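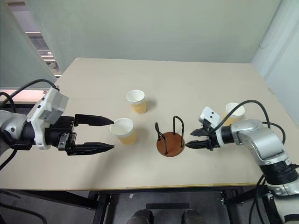 ONTHORPE, July

Two-arm table: setup notes for a shared shop

By Sawsan Qaisi

These notes cover a bench build with two small arms facing each other across a table, each with a parallel gripper and a wrist camera. The working task is to pick up a paper cup and put it on a wire stand. They assume the arms are assembled, powered and talking to the controller. Most of what follows concerns the table, the cables and the cups, where the time went.

Frame and top

Build the frame first and load it before the arms go on. A steel frame with crossbars under the top is stiff enough for arms of this size if the feet are level. Put a glass of water on the top, push one corner sideways with a flat hand, and watch the surface. If it keeps moving after you let go, tighten the crossbars, then the feet, then the crossbars again.

Mount the arms to the frame or to their own supports. A tabletop screwed down along its edges will flex in the middle, and an arm bolted to it carries that flex out to the fingertips. On the first version of this table the error at the fingers was larger than the finger width, and I spent two evenings adjusting software that had nothing wrong with it.

A plain light top in one color works well for finding cups and badly for finding white rims. If your cups are all white, use a darker top or put sleeves on them. A band of tan around the lower half gives the vision step an edge it can hold.

Keep the top clean. Specks and smudges get picked up as features during calibration, particularly small dark ones near the stand. Wipe with a damp cloth, let it dry fully, and wipe again with a dry one. Do not use anything that leaves a shine.

Placing the arms

Set the bases so that the two reach envelopes overlap in the middle of the table and nowhere else. Test this by hand with the motors off. Move one arm to full reach, mark the arc on the top with removable tape, and do the same with the other. The overlap is the handoff area. The stand goes inside it, nearer to the arm that will do the placing.

Leave 100 mm between the gripper housings at their closest programmed approach. Fingers can come closer than that. The housings carry the cameras and the cable exits and stick out farther than the drawings suggest.

If one arm is idle, park it with the fingers open and clear of the stand. An arm parked above the stand blocks the other arm's wrist camera and throws a shadow on the loops.

Cables

Every cable that crosses a joint needs slack for the full travel of that joint, and the slack has to go somewhere predictable. A loop that arcs over the top of the arm is better than one that hangs below it. A low loop will drag across the table and take a cup with it.

1. Power the arm down. Move each joint to both limits by hand and mark the cable at the points where it goes tight.
2. Fix the cable on either side of the joint, never on it. Hook-and-loop straps hold well enough and can be moved later. Zip ties pulled tight will cut into the jacket.
3. Run the arm through its full program at quarter speed with a hand on the stop button. Watch the cable and ignore the gripper.
4. Repeat at working speed.
5. Trim nothing until the build has run for a week.

Take the drop from the arm to the floor down the support. I use 1000 mm of free cable between the last strap and the controller, coiled once and hung on a hook. If the controller has to be moved, the hook is the only thing to undo.

Label both ends. On a two-arm table the left and right looms are identical, and swapping them produces faults that look like bad motors.

Fingers

The Kavis fingers used here taper to a point, which gets them between cups standing close together. The drawback is a small contact area. On a smooth paper wall a pointed finger will slide or dent the cup before it grips. Grip at the sleeve when there is one. Failing that, grip just below the rim, where the rolled edge stiffens the wall.

Check that the fingers are parallel by closing them on a strip of thin card. If the card can be pulled out at the tip and holds at the base, shim the base of one finger. Check again after any collision, including the ones that seem to have done no harm. Check the bracket screws at the same time. They work loose.

Set grip force with an empty cup, starting from the minimum and stepping up until the cup lifts without slipping. Go one step further and stop. The Lekateck controller shows force as a percentage, and 20 was right for our cups. Another cup will want another value. Heavier stock tolerates more, and a cup that has been handled all afternoon tolerates less.

Set the opening width separately from the force. The fingers should clear the cup evenly on both sides on approach. If one finger touches first, it pushes the cup off its mark, and every position after that is wrong by the same distance. 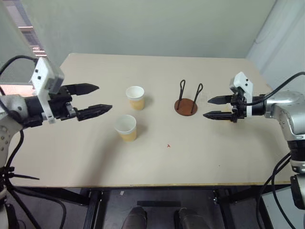
Cups should start farther apart than the gripper is wide when open. If they have to be close, take the front one first and approach the rear one from the side it left free. A program that picks the rear cup first will need a lift over the front cup, and that lift is where most of our knocked-over cups came from.

Buy cups in one batch and keep the sleeve of the packet. Ours measure 91 mm tall, and the next box from the same shelf did not. The program does not care about the difference on the pick. It cares on the place, when the cup comes down on the loop and the height is baked into the final move. Measure one cup from each new box before running anything.

Throw out cups with a flattened rim. They can be pressed round again but will not stay round.

The stand

The stand follows a pattern by Tripathi: a round wooden base with wire loops standing up from it, each loop taking one inverted cup. It is easy to make and easy to bend. A loop that leans is still usable by a person, who corrects without noticing. The arm will not correct. Before each session hold a small square against the loops and bend them upright. If a loop cannot be brought true, record its lean as an offset in the program and leave it alone.

Drill the wire holes undersized and press the wire in. Glue in an oversized hole lets the wire creep under repeated contact. Sand the bottom of the base flat on a sheet of paper laid on glass, then stick on a thin rubber disc. The rubber matters more than the weight. A heavy base with no rubber still slid.

Mark the stand's position with two short pieces of tape at right angles to each other. Push the base against both. Do not trace around it. A pencil circle is always a little larger than the thing it was drawn around.

Wrist cameras

Angle the cameras so that both fingertips stay visible with the gripper fully open and fully closed. Tighten the mount, then check again with the wrist rotated to its limits, where the cable may pull on the housing.

Calibrate with the room lights in the condition you will work in. Daylight from the side of the table changes the cup shadows enough to shift the detected base of the cup. If there is an opening near the table, hang a plain blind over it or do the calibration and the run in the same hour. Soft shadows are acceptable. A hard shadow with a sharp edge is read as an object.

White cups against a pale wall lose their rim from low angles. Raise the approach pose until the cup is seen against the table only.

Standing position

Stand at the front edge, centered, with both arms in view and the stop within reach. Keep feet back from the cable drop on either side. In a shared shop, tape the floor where the operator stands and where visitors stop. Long sleeves and lanyards stay out of reach of the arms.

Never reach across the table to right a fallen cup while the program is paused. Paused arms hold position under power and some will finish the current move when touched. Stop, confirm on the controller, then reach in.

Faults seen often

Cup tips as the gripper closes: fingers too high, or uneven opening. Lower the grip point first.

Cup lifts, then rotates in the fingers: contact too small. Move to the sleeve, or add a thin pad to each fingertip and redo the width setting.

Cup catches on the loop going down: loop leaning, or cup height from another box. Check the loop first. It takes less time.

Arm drifts over an hour: let it warm up through its full range before calibrating, and look for a loose base bolt.

Gripper reports closed with nothing in it: the cup was moved by the approach. See opening width, under Fingers.

Write the settings on a card and keep it with the table: force, width, cup height, stand offset. Change one at a time and date the line.

Filed under: Workshop Tips > Benches & Fixtures > Small Automation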